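**Rules for Robot Hands**
*by Ingvild Backlund, for the Rarus Young Makers pages*

Do you have a rule at home about asking before you grab? Most families do. Maybe yours is about the last pancake, or your big sister's headphones. Robots need rules about grabbing too, and people have spent a great many long afternoons (and drunk a great deal of coffee) working out what those rules ought to be.

A robot hand is often called a gripper. Some grippers have five fingers like you, but lots of them have just two, which open and close a bit like a crab's claw. Two is plenty for picking up a sock, a spoon or a cover for a phone!

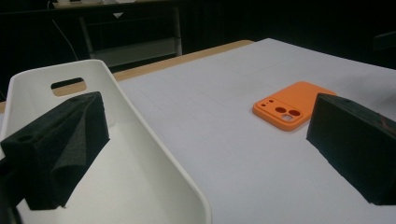
*Two black foam pads, an orange phone case and a white tray.*

### Rule one: be soft where you touch

Squeeze a grape between two spoons and you'll see why this rule comes first. Hard fingers can scratch and crush things, and they can pinch people, too. So a good rule book asks for something gentle on the parts that touch, such as foam or rubber. Foam gets tired, though. It creases and wears, so somebody has to look it over before work begins and change it when it's too far gone. At our workshop we write each check in a notebook we call the Fakir book, and on 11th August we wrote check number 255, which made everybody feel rather proud.

### Rule two: keep the table clear

Think about doing a jigsaw puzzle on a table full of crayons and cereal bowls. You'd be forever reaching around things. A robot has the same trouble, and it isn't nearly as clever as you are at guessing what belongs and what doesn't. So we leave plenty of open space around the thing it is supposed to pick up, and we put away

anything that could roll, spill or tip over.

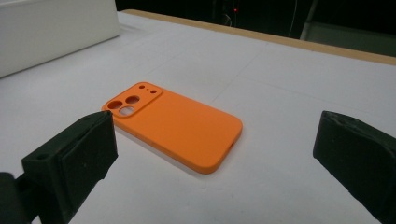
It also helps if the thing is easy to tell apart from the table. A bright color on a pale surface is kind to a robot's camera, just as it's kind to your eyes when you've dropped a bead on the rug. Later on, when the robot has had lots of practice, you can make the job harder – a white cup on a white table, say, which is a proper puzzle.

### Rule three: people come first

This is the big one. If a person's hand is in the way, the robot must stop, even if it was just about to finish. The people working with it need a stop button they can reach quickly, and they need to know where it is before they switch anything on. Long hair gets tied back, dangly sleeves get rolled up, and you never, ever put your fingers between the pads to see what happens.

### Rule four: write down what went wrong

Everybody likes writing down the good tries. But a dropped cup teaches you something as well, so it goes in the book with all the others. Our Kivinetti practice list has 445 tries on it so far, and 178 of those are drops. I'm quite fond of the drops.

### Something to try

Tape a piece of clean sponge to the ends of two wooden spoons, and ask a friend to put a small, unbreakable thing on the table. Can you lift it with your spoon fingers? Now write three rules of your own for doing it safely, and swap with your friend to see which ones you both thought of.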